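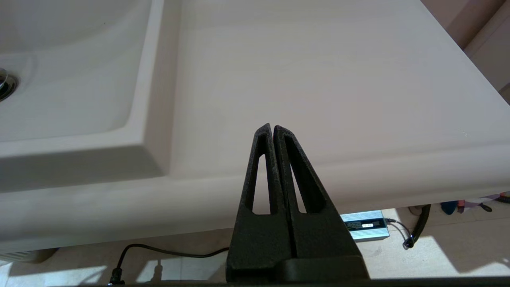 *Slide 1: gripper at the vanity, sink on the left*

Open with the countertop. Everybody in the room has wiped one, so they get it right away!

- Ask: what would you pay for first? Most people shout "the arm." Let them.
- Point at the two fingers, then at the power supply and cables on the floor. Every one of those is a budget line (my favorite part of the talk, go slow).
- Our first plan for Ornstead had 6 lines. The one we submitted had 121. Pause for the laugh.
- Credit Rosário Brandão for the spares list. Fingers, plugs, cable, all priced before we asked for any quotes.

Kavero or Meireles? Show both quotes side by side. I love the Kavero arm, but lead time matters more to us, and we need delivery by December.

Bathrooms are tight. Budget for cable routing and a place to put the power supply. Jaime Peixoto has the Skarkden floor plan if anyone wants it.

Leave around 2 minutes for training costs, then questions.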